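The chair, again
November, half past ten at night, tea gone cold
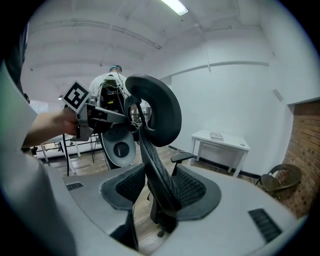 My back has been grumbling since the clocks went back and I've decided the desk chair is to blame, so this evening I have mostly been thinking about chairs (what a life!). I've sat on the same kitchen one for two winters, with a folded towel under me and a cushion that slides off the back every time I reach for my tea, and I'm fed up with it. The black office one is the one I keep coming back to. It's got a mesh back, which I like the sound of because I get so hot and cross by mid-afternoon, and a proper armrest, and castors so I could scoot over to the printer without getting up. And then there's the headrest, which is a great fat ring with a hole through the middle, like somebody stuck a doughnut on top! I laughed out loud when I first saw it and now I rather want it. Where does your head go, in the hole or against the ring? Would my bun fit through? These are the questions keeping me from the washing up.

The wooden floor is the other thing I keep looking at. Ours in the back room is wood as well, or it is under the rug, and I have a horrible feeling that castors and old boards don't get on. The rug would have to go, I think, as you can't roll on that pile, and then I'd see all the scratches from when we dragged the bookcase in from the hall. Maybe one of those clear mats. Mum had one and it curled up at the corners and she tripped on it every single morning, so maybe not.

I measured the gap under the desk after supper. It's 70 centimetres from floor to underside, and I wrote it on the back of the gas bill and then put the gas bill in the recycling, so I had to go out to the bin in my slippers to get it back. Armrests have to go under there or I'll be sitting miles away from the keyboard with my arms stuck out like a sleepwalker. I could take them off, I suppose, but then I've paid for armrests and got them in a cupboard.

Money. The Nistenby place has a second-hand corner upstairs and they had a plain one in last time for 34 pounds, no headrest, a bit of a wobble, seat the colour of old porridge. I sat in it for ages. It was fine! It was perfectly fine and I walked out without it and have been cross with myself ever since, as it's bound to have gone. The Cirnia catalogue has lovely ones but the prices make me want to lie down, which would at least be good for my back.

I did clear the desk while I was in the mood. Found the good scissors, a packet of seeds I was meant to sow in spring, and one glove. Wound up all the loose leads and put them in the shoebox, then had to unwind one straight away to charge my phone. There's still the drawer to do and I'm not looking in there tonight.

Hot water bottle, then bed. Must ring Nistenby in the morning and ask about the porridge one, and remember to take the tape measure if I go. And put the seeds somewhere I'll see them.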